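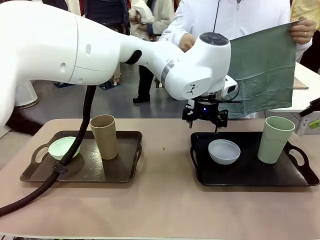
Reltel Support
Ticket: tray-setting arm keeps stopping over the second tray
Product: Mok table kit (arm, two-finger gripper, tray routine)
Status: Closed
Opened: March 2019

Customer, first message

Hi all, we've got the Mok kit on trial at our place in Gekville and I'm the one writing it up before we decide whether to keep it. Mostly I like it! Setting up took me 75 minutes with the printed guide and I'm no engineer. But I've got a fault I can't shift.

The job is simple enough. Two trays side by side, a bowl and a tall cup on each, brown tray on the left and black on the right. The arm does the left tray without any fuss, moves across, comes down above the right one with the fingers pointing straight at the tray, and then about one run in every few it just stops. Blue light stays on at the gripper, no beep, and the tablet says "Path held". If I press Resume it sometimes carries on and sometimes says the same thing again.

What I've tried so far:
Turned it off and on (obviously).
Taught both tray positions again from scratch.
Swapped the two trays over. Still stops on the right, so I don't think it's the tray.
Dropped the speed from 90 to 75 per cent. Fewer stops, I think, but it might be wishful thinking.

Anything else I should look at?

Reltel Support, reply

Thanks for such a clear list. "Path held" comes up when the arm feels more drag than it expects, or when a taught point sits too near the end of its reach. Could you tell us which software you're on, how the black hose is clipped, and whether the stops come at the same height each time?

Customer

Software is Ludness 4, the one it came with. Same height every time, yes, a bit above the bowl.

The hose is a good question. It comes up from the lower left and goes across the left tray, in front of the bowl, with one clip partway along. I'd never given it a thought. Had a go at moving the arm by hand with the power off and there's a definite tug when I take it over to the right — not huge, but it's there.

Reltel Support, reply

That tug is very likely your fault. Please slide the clip back towards the base so there's a looser loop, keep the hose clear of the tray rims, and then run the weight check again from the Setup menu. Put the speed back to 90 before you test, otherwise we won't know what cured it.

Customer

Right, done. Moved the clip, which was stiffer than I expected (bring a flat screwdriver, and maybe mention that in the guide?). Ran the weight check, which failed the first time, my own doing as I'd left a cup in the fingers. Second go was fine.

Then I left it on the loop all afternoon and most of the next morning. Around 400 runs and it held once, very early on, before I'd noticed the hose had slipped back over the brown tray. I've put a second clip on now and it's behaved since.

A couple of things for whoever looks after the product. "Path held" means nothing to the person standing there, so could it say "check hose" or similar? And the guide shows the hose going round the back, but the one in the box wouldn't reach that way on our table. A longer one would be lovely.

Reltel Support, reply

Really glad it's running. We've passed on both points, and the message wording is down for the April update. A longer hose is on its way to you at no charge, with two spare clips in the bag. We'll close this now, but reply here within 90 days and it'll open again.

Customer

Perfect, thank you. Will fit the hose when it turns up and carry on with the write-up.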